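**Simulated gripper comparison: wrist view and head view**

**c_haruna** (April 15, 2023)
The Plarnwood group requests comments on the parallel gripper in our simulator. The wrist view follows. The vessel model is our thin-geometry test object.

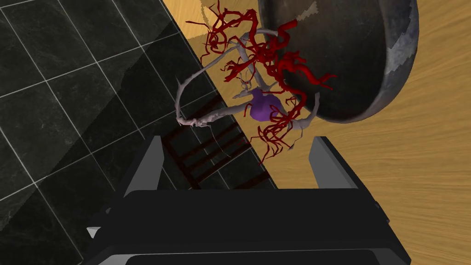 *Wrist view: vessel model, gripper fingers and dark bowl.*

Our concern is contact. The fine branches may be too thin for flat fingers at the current solver step.

**gernari_lab**
We advise against judging the gripper on that object. Its collision mesh should be simplified first. We used 40 convex parts for a similar asset.

**bashir_sim**
I respectfully disagree. Simplification would remove the very branches under test. Please post the head view as well, as reach also matters.

**c_haruna**
It is supplied as requested. 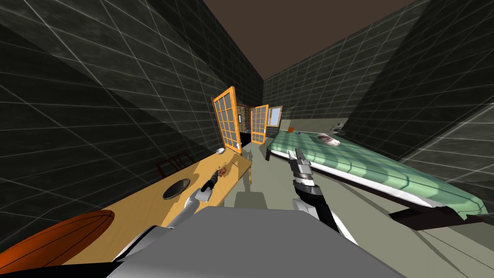
*Head view: both arms, with the left gripper over the table.*

**gernari_lab**
Thank you. We maintain our position on the mesh, but would accept a run with both versions, 100 trials each.

**c_haruna**
Agreed. I will post the settings before the runs begin.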